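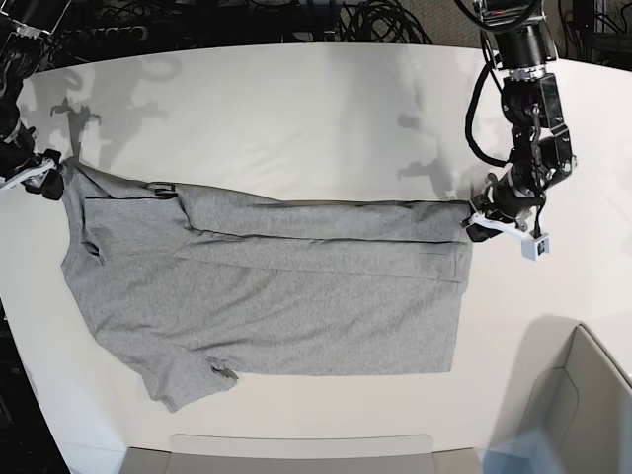 I own 17 T-shirts and until this July I couldn't have told you where most of them were. In the drawer, sure, but the drawer was a kind of soup. I'd pull out the top one, wear it, wash it, put it back on top (you see the problem).

Then I spent a morning with Riet Hoekstra, who teaches folding out of a former bakery in Arriaga, and now I'm a terrible bore at parties. Riet starts everyone on a plain gray tee. Knits are slouchy, she told me, so you lay the shirt sideways on a big clear table, pull the top edge straight and only then think about folding. I'd been doing it on the bed for years! On a quilt!
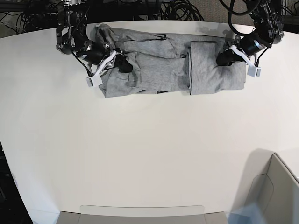 One side folded over, the other still to be smoothed.

The sleeves are where I come unstuck. Mine bunch, every time, and Riet just reaches over and flattens the lump with the side of her hand without breaking off her story about her sister's boat. "Wrinkles go out toward the hem," she said. "Don't chase them into the middle." Then you bring the side across, run a palm down the edge and leave it alone.

My first shirt took me 5 minutes and looked like a sandwich. By lunch I had a decent stack going, and I drove home and emptied the whole drawer onto the kitchen table. We ate dinner on the couch.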